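Home | About | Recipes | Letters | Archive | Contact

Learning to like my own kitchen

10 May 2022

Print this post | E-mail this post

So I finally finished my grandmother's recipe notebook. Finished typing it up, I mean, not cooking from it (that'll take me until I'm ninety). I started in January with a pot of tea and a lot of confidence, and I thought it would take me a weekend. Ha!

The trouble is she never wrote down an amount in her life. "Flour until it looks right." "Sugar, but less than your aunt." There's one page that just says "the usual way" with a line under it, and the title has been rubbed out, so I have no idea what the usual way makes. My cousin thinks dumplings. I think it's the lemon thing she brought to funerals.

I asked my neighbor Trilok Dixit for help because he used to type up court records and he can read anybody's writing. He sat with me for 2 evenings and got through the whole soup section, and he also told me very kindly that what I'd been typing as "goat" was "oat." That cleared up a lot about the cookies.

I've been working at the kitchen counter the whole time, mostly because the desk in the spare room is buried under winter coats. I like it there. I can stand up, stir something, sit down again, spill on the notebook (once, and only on the index). And it's got me thinking about counters, which is a sickness you catch from looking at kitchen pages late at night when you should be asleep.

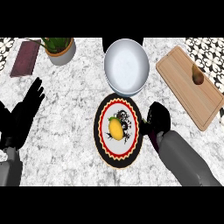
White marble with gray veining, and a patterned floor peeking out at the corners. Sigh.

Mine is a yellowish tan with a burn mark from before I moved in. I priced out replacing it, and the fellow at Trokau came back with $3,635, so the burn mark and I are going to stay friends for a while. I put a bread board over it.

Back to the notebook. My favorite find was near the end, a plum cake she must have gotten from somebody in Brondbridge, where she lived when she was first married. It has real numbers in it! Bake for 17 minutes, turn the pan, and keep going till the plums sink. I've made it three times now and my plums have never sunk. They sit right up on top looking pleased with themselves. Tastes wonderful anyway, especially cold the next morning with coffee.

Vikas Rana from my old office wrote to ask if I'd print copies to sell. He was talking about 500 of them, bless him, and I don't think I know that many people who eat plums. I'll run off a few for the cousins and put a couple of the shorter recipes up here when I've tested them properly. Oat cookies first. If any of you know a funeral dessert with lemon and no name, please write to me.

Print this post | E-mail this post

Recent posts
- Soup weather, again
- What I did with all those plums
- A bus trip to Brondbridge
- Winter coats and where they go
- Aunt letters, part one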